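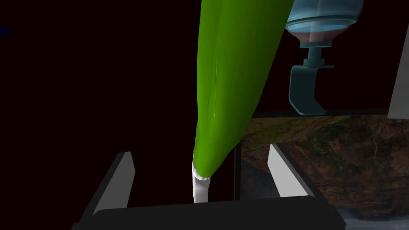
Joar Eide asked, when the project was presented for review, why a controller that had passed every one of its acceptance runs should be described as unsafe. He noted that no arm had been damaged, that the whole of the work had been carried out in simulation, and that a wrong status flag might fairly be treated as a minor defect. The authors were requested to answer the point in writing, and the present report has been revised accordingly.

Loss of Grasp Without Alarm in a Simulated Kitchen Task
Student project report, Stiltov Technical College
Submitted 21 September 2023

1. Background

The project was set by the Zakharchenko Laboratory as part of the second-year course in applied automation. Students were given a simulated kitchen, known as Perar, and a controller, known as Fikitz, which moves a robot arm with a two-finger gripper. The assignment was to have the arm pick up a household item, carry it over the counter and set it down at a marked place. The kitchen is stocked with food items and other objects of different shapes, and the controller must deal with each of them without a change of settings.

Safety formed one part of the grade. The course rules state that the arm must stop, and must report the reason, whenever it is no longer in control of the item it has been told to carry. Our group treated this rule as covered by the grasp check that is supplied with Fikitz. This was an error, and most of the report concerns its consequences.

2. Description of the fault

During the final week of testing, one run ended with a report of success although the item had not arrived at the marked place. The log showed a normal approach, a normal closing of the fingers and a normal lift. It then showed the arm traveling to the target, opening the gripper and returning to its rest position. At no point was a warning raised.

A replay of the run showed that the item had slipped out during the carry. The fingers had closed fully once the item was gone, and the arm had completed its path as though still loaded. When it reached the target it also pressed down toward the counter, as the controller does in order to set an item down gently. With nothing between the fingers, the downward move went further than intended and the fingertips met the counter. The simulation recorded the contact, but the controller did not read it.

The second part of the fault is the more serious one. A lost vegetable is a nuisance. An arm that pushes down on a surface while reporting normal operation could injure a person whose hand is on that surface. 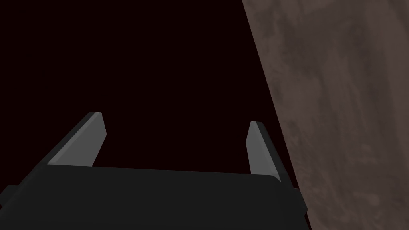

Figure 2. The two-finger gripper with its fingers open, beside a brown wood-like surface. Simulated view.

3. Method of investigation

The group first attempted to repeat the fault by running the same task again with the same start position. This was not successful, as the item was carried correctly each time. We then wrote a short script that released the item at a chosen moment during the carry, so that the loss no longer depended on chance. A set of 30 runs was made with the script. In every run the controller reported success.

The logs were then read line by line. A full log from one run contains 969 entries, and the grasp check appears near the beginning of each. It is carried out once, at entry 195 in the run we examined most closely, and its result is stored as a single value: held or not held. The stored value is used in all later steps. It is cleared only when the gripper is told to open.

The cause was therefore plain. Fikitz asks whether the item is held at the end of the grasp and does not ask again. Any item lost after that moment is still listed as held until the arm lets go of it.

We also looked into why the contact with the counter was ignored. The force limit is switched off during the final downward move, so that a light touch on the counter does not stop the task. The limit was intended to come back on after two seconds. In the version supplied to us, the timer started again with each new position command, and position commands are sent throughout the move. The limit did not come back on until the arm had lifted away.

4. Correction

Two changes were made. The grasp check now runs throughout the carry, using the distance between the fingers. If that distance falls below the value stored at the time of the grasp by more than a set margin, the arm stops where it is and reports the item as lost. The force limit is no longer switched off at all. It is lowered in steps as the arm nears the counter, and the timer has been removed.

The scripted runs were repeated with both changes in place. The arm stopped and gave the correct report in each of them. The normal task, without any release, was also repeated and was completed as before.

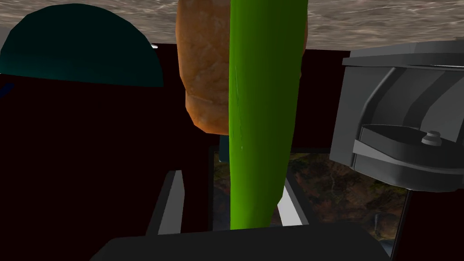

Word count, main text: 969

5. Remaining difficulties

The margin for finger distance was chosen by trial. A cucumber has an even width for much of its length and gives a steady reading while it is gripped there. If it is held close to the tip, where it narrows, a small amount of sliding changes the distance and may stop the arm although the item is still held. We accepted this. A false stop costs time, and the course rules permit the operator to restart the task.

Bread is harder. In Perar the loaf is modeled as a rigid body, so its width does not change under pressure. A real loaf would be squeezed, the fingers would move closer together, and the new check might report a loss that had not taken place. The group has no data on this and makes no claim about it.

The new check also does nothing for an item that turns between the fingers while its width stays the same. One member of the group proposed adding a second check based on the load at the wrist - a reasonable idea, but one that could not be tested in the time left.

6. Reply to the point raised at the review

We agree with Joar Eide that no damage was done. We do not agree that the defect was minor. The acceptance runs were passed for the reason that none of them included a dropped item, and the flag that was wrong is the same flag on which the stop rule depends. Had the controller been moved to the laboratory's arm, as was planned for later in September, it would have carried both faults with it.

The group should have tested for a dropped item from the start. The assignment sheet mentions it on its first page. We read the supplied description of the grasp check, took it to mean a continuous check, and did not open the code until something had gone wrong.

7. Actions

The corrected files have been handed to the Zakharchenko Laboratory together with the release script and the logs. Transfer to the physical arm is on hold until the laboratory staff have repeated the scripted runs themselves. We have asked that the release script be added to the acceptance runs for the next group - the request has been received and is awaiting a decision.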